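Lists > Varkaneo-users > Hand setup and upkeep

Telma Retamal wrote:
> Thumb keeps drifting on ours. How often do you re-zero?

Hi Telma – every 2000 presses here, or sooner if it starts landing low on a button. Park the arm, loosen the wrist, run the zero routine twice, then try it on the small three-button box before anything bigger.

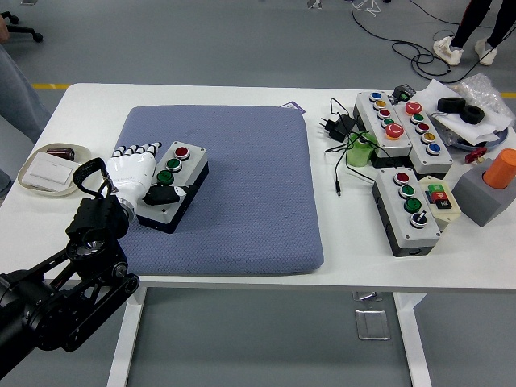 I'd leave the grip force at 31 while you're at it, and do check the wrist screws!

Despina

Comments

Tessier: 31 was too much for ours, went down to 20.

Jindasia: Twice? Once does it for me.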